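Goltora Stitchers Newsletter
April 25, 2019

From my sewing chair: the great thread clear-out

Well, I finally did it. I pulled every spool out of the hall closet and sorted the lot on the dining table, and it took me the whole of last weekend and most of Monday evening. I've been putting this off since November, when the top shelf gave way and I just shoved everything back in with my eyes half closed. If you've got a closet like mine, you know the feeling!

The reason I got moving is the quilt raffle. We've sold 480 tickets so far (thank you, thank you) and I promised to do the hand stitching on the binding, so I needed to find the cream cotton I bought for it two years ago. It was at the very bottom, under a bag of zippers. Of course it was.

I did a snap test on all the old stuff while I was at it. Pull a foot or so off the spool, wrap it around both hands, and give it a good tug. Decent cotton puts up a fight. A lot of mine went with hardly a pop, and one green spool that came from my aunt's house practically turned to fuzz. I threw out 78 spools. I know some people keep the weak ones for basting, and I used to, but I got so tired of re-basting the same seam that I've given up on it.

Then came needles. I had them stuck in five different pincushions, all sizes mixed up together, and I couldn't have told you which were the betweens and which were the sharps without my glasses on. They've gone into little envelopes now with the size written on the front. Anything that dragged when I pushed it through a scrap of muslin went into the old mint tin, which is taped shut and will go out with the trash once it's full.
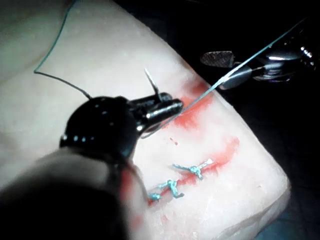 Ackroyd wrote in after the last newsletter to say that waxing the thread is a waste of time with modern cotton, and that a shorter length does more good than any amount of beeswax. Eighteen inches, the letter said, and not an inch over. I'm with the letter on the length (I still cut mine too long when I'm in a hurry, and I get a knot every single time), but I'm hanging on to my wax. It makes threading the needle so much easier, and I like the smell.

For the binding itself I'm doing a plain ladder stitch, pretty small, with a double stitch at each corner so the miters stay put. I've got one long side finished and I'm partway down the next. The cream is a touch yellower than the backing in daylight, but under the lamp it disappears completely, so I'm carrying on.

If anybody has spare size 10 betweens, please bring them along to the next sewing night at the Kaltader Street hall. I'll trade you for zippers. I have so many zippers.

Raffle tickets are still on sale at the front desk, and the quilt will hang in the hall as soon as the binding's done and I've picked all the cat hair off it.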